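Handing Over: Forough Arabzadeh on Teaching Two Arms at Once
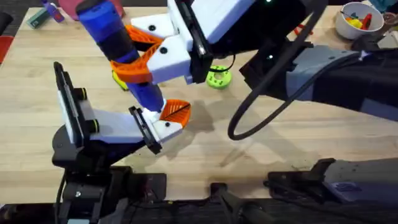

Both grippers at the blue and black cylinder during a transfer task at Losside.

Forough Arabzadeh runs the demonstration program at Losside, where operators teach two-arm tasks by remote control. She spoke with Carys Prosser in December, between collection shifts.

The station uses leader arms. An operator holds one in each hand, and the follower arms on the table copy the joint positions. Arabzadeh had used direct hand guiding in an earlier job at Trendon and does not rule it out. "For one arm and a simple path, I would still grab the arm and move it," she said. "With two arms you run out of hands. You also end up in the camera view, and the policy never gets to see a person there when it runs by itself."

Transfers take up most of her time at present. One gripper picks an object up, the other closes on it, and the first lets go. The current set holds 1344 episodes, of which 549 are transfers. Each operator records 200 before the work is reviewed in full.

Asked what separates a usable demonstration from a poor one, she talked about overlap. "There has to be a stretch where both grippers have the object. New operators make it very short. They can see the grasp is good, so they release. The model has less to go on, and it learns to release early." Her written procedure now asks for a visible pause before the first gripper opens.

The pause has a cost. Macario Ibarra, who trains the policies, found that long pauses taught the arms to stop and stay stopped. "If forty frames look the same and the action in all of them is to do nothing, the model will do nothing," Arabzadeh said. "Macario and I argued over that for a month. We settled on a short hold with a small motion in it, a slight lift."

The fingers are an open lattice and give under load. She prefers them for cylinders. "A stiff finger fights the other gripper if the two are a few millimeters out. These bend and take it up. The operator has no force feedback on our leaders, so the hardware has to be forgiving."

Other objects stay on the table during recording. Parviz Karimi sets the layouts and changes them between blocks. Arabzadeh said a policy trained on a bare surface at Illell had failed once a bowl was placed next to the target.

Failed grasps are kept if the operator recovers within the same episode. Drops that leave the workspace are deleted. "I deleted 99 of them in the first round. I would keep a few of those now, the slow ones, where you can see the slip start."

The next task is threading a cap, with the same two arms and new leader handles from Ansari.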